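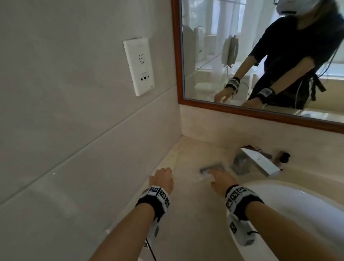
Soap dish beside the tap.

Household tips from the Plutcombe Book Evenings newsletter

Many members come to our author evenings with a signed book and ask how to keep it nice at home. We have collected some advice.

Let the ink rest. Leave the book open at the signed page for 3 minutes before you close it.

Wash and dry your hands before reading — hand cream leaves marks on the paper.

Do not keep books in the bathroom, even on a high shelf. Damp air makes the pages wavy.

If a page is already wavy, put clean white paper on both sides and press the book under 4 heavy ones for 8 days.

Dust the top edge with a soft brush, always away from the spine.

Next evening: Preton Library, in January, doors open at 7 pm.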